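Section 4: Setting up the mains pressure and filling the system for the first time

Read this section before you open the main valve. It covers the Fener 512 water softener when fitted indoors, on a rising main, with a drain within reach. If your unit is going in a garage or outbuilding, read the notes on frost in Section 7 as well.

You will need an adjustable spanner, a bucket, a torch, two old towels and the plastic key from the accessory bag.

4.1 Before you start

1. Check that the bypass valve is set to BYPASS. The red tab should point to the wall.
2. Check that both hoses are hand tight and then a quarter turn more. Do not use sealing tape on the hose ends. The rubber washers make the seal.
3. Make sure the drain hose runs downhill all the way and has no kinks. It must not be pushed down into the waste pipe so far that it sits in water.
4. Close every tap in the house, including any outside tap.

CAUTION: Do not fit the unit if the incoming pressure is above the limit printed on the rating label. Fit a pressure reducing valve first. Damage from high pressure is not covered by the guarantee.

Note: Pressure is often higher at night. If you are close to the limit, take a second reading after 11 pm.

4.2 Filling

1. Open the main stop valve slowly, half a turn at a time. You will hear air moving in the pipes.
2. Look at both hose joints with the torch. If there is a drip, close the valve and tighten the joint. Do not tighten it under pressure.
3. Turn the red tab a third of the way towards SERVICE and wait. The tank takes about 50 litres and fills from the bottom.
4. When the sound of running water stops, turn the tab fully to SERVICE.
5. Open the nearest cold tap. It will spit and cough at first. Leave it running until the flow is steady and clear.

Brown or yellow water at this stage comes from the resin and is harmless, but do not drink it or use it for washing clothes. If it has not cleared after ten minutes, go back to BYPASS and see the fault table in Section 9.

4.3 Adding salt

1. Lift the lid and take out the foam ring. Keep the ring if you think you may move the unit later.
2. Pour in tablet salt up to the line marked MAX. Do not use rock salt or table salt.
3. Do not add water to the salt cabinet by hand. The unit draws in its own.

CAUTION: Salt bags are heavy. Rest the bag on the edge of a stool or step and tip it from there. Do not rest it on the lid – the hinges will break.

4.4 Setting the hardness

Press and hold SET until the display flashes. Use the arrows to enter the figure from your water supplier, then press SET again. If you have a twin-tank model (Anmont 1709), enter the figure once only. The second tank copies it.

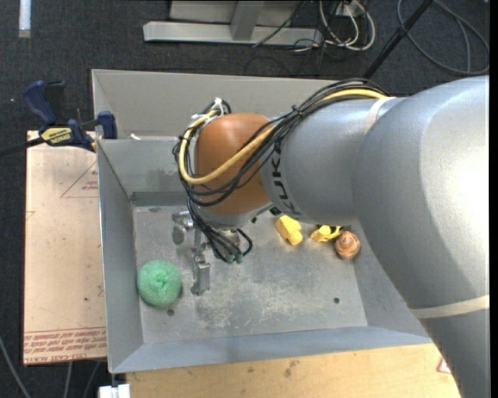

Set-up guide text: Haddad
Technical author, Grosivmont Water Products

4.5 First regeneration

The first regeneration has to be started by hand. After that the unit will run one by itself at 2 am, or at the time you choose in Section 5.

1. Press and hold REGEN until you hear the motor.
2. Check that water is coming out of the drain hose. It starts and stops several times, which is normal.
3. Leave the unit alone until the display shows the time again. You can still use water in the house, but it will be hard.

Note: If the power fails part way through, the unit carries on from the same point when the power comes back. The clock will need to be reset.

Write the hardness figure on the card inside the lid. Then go on to Section 5, Clock and daily use.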